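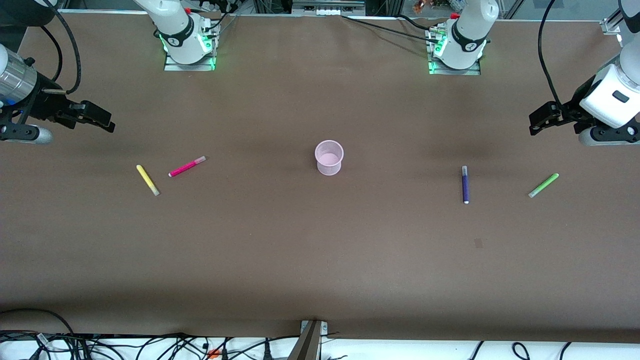

Why does an arm stop with a grip fault when its fingers never touched the marker?
The controller watches how far the fingers close, and if they meet with nothing between them it treats the pick as failed and holds the arm where it is.

Skomville Two-Arm Bench, Set-up and Care Guide
Section 5: Missed picks and grip faults
04/09/2026 – by the Fetmont support desk
Reading time: 5 minutes

We get more letters on this one fault than on all the others put together, so do make yourself a cup of tea and read the whole section before you touch anything. A missed pick is rarely a sign of a broken arm. Most of the time the arm has gone very neatly to the wrong place, and a little patience will put it right.

The fault shows on the Stuvport controller as code 688. Thin, round things such as pens and markers bring it on far more often than cups or blocks, as they roll when nudged and leave very little room for error.

CAUTION: An arm held on a fault still has power. Keep your hands, sleeves and hair out of its reach until you have finished step 2. The arm may drop a little when power is removed, so have any stands or tall items moved well clear at your next planned stop.

5.1 Making the bench safe

1. Press the stop button on the controller. Don't use the pause key for this – pause lets the other arm finish its move, and it may well pass over the spot where you are about to lean in.

2. Turn the key switch to OFF, take the key out and put it in your pocket. Wait 20 seconds for the drives to settle.

3. Write down the code, which arm raised it and which item it was going for. You will be glad of the note later, and so will we if you need to ring.

5.2 Checking the fingers

4. Look at both fingers from the side. They should stand level with one another. If one has slipped, loosen its screw, bring it back into line and tighten it gently.

5. Wipe the inner faces with a dry cloth. Please don't use spray cleaner, however tempting it may be, as it leaves a film that makes smooth barrels slide.

6. Follow the gripper cable back along the arm with your hand, feeling for anything tight or pinched. A cable that pulls at full stretch can drag the wrist off by a few millimetres, and that is plenty to miss a pen.

5.3 Trying the pick again

7. Lay one marker by itself on the bench, at a slant, with clear space all the way round it. Starting with a single item saves a good deal of head-scratching, and you can bring the others back once you trust the arm again. 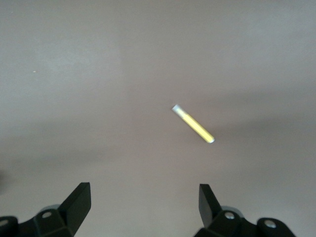

8. Step back behind the floor line, put the key in and choose Slow Test. Open the fingers fully before you start the approach, and keep one hand by the stop button throughout.

9. Let the arm come down over the middle of the barrel. The fingers should close across it, one on each side. If they are heading for the cap, or lining up along the length of the pen, press stop and go on to 5.4.

10. Repeat the test 32 times before you go back to normal speed. I know that sounds a lot, but an arm with a small drift will often manage the first dozen quite happily.

5.4 If it still misses

Run the Simanjuntak alignment routine for the arm that raised the fault, then for its partner, even if the partner has been behaving. Both arms share one map of the bench, and correcting only one of them can lead to a bump when they work near the middle.

Note: Never widen the grip limit to make code 688 go away. The arm will then carry on with nothing in its fingers, and the next thing it does may be to press them into whatever lies at the drop-off point.

If the code returns after alignment, leave the key out, hang the Do Not Use tag on the controller and get in touch with us, with your notes from step 3 to hand.

Contact the Fetmont support desk | © Fetmont | Back to top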